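The Stamis build has been on the workshop floor and bench since February, and most of that time went into cables and finger pads. Notes from this round, mostly so I can find them again.

Both arms now run off the same controller. The Araújo driver boards hold the 400 Hz loop as long as logging goes to a second machine. With logging local, I lost 37 cycles in a long run, always in bursts, always when the disk flushed. Moving the logger took an evening and fixed it.

Gripper force is set in software from 2 to 100 percent. I leave it at 37 for thin tools. Anything higher bends the finger mounts enough to shift the tip, and the calibration from the Osen script then reads wrong by a small, repeatable amount. I could compensate for it — stiffer mounts are the better answer, and those are on order from Riluden.

Cable slack at the wrist is still a compromise. Too short and the last joint stalls near its limit; too long and the loop swings into the work. I have retied it more often than I have changed any code.

Next is the lock box, right arm on the latches, left arm holding the tool.

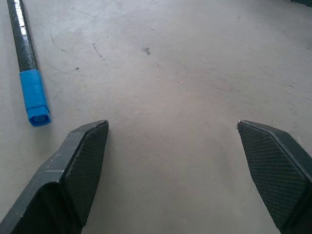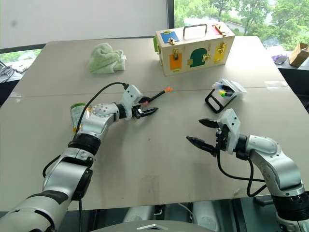

First picture: crosshatched pads, jaw open over the floor. Second: both arms at the table, tool in the left gripper.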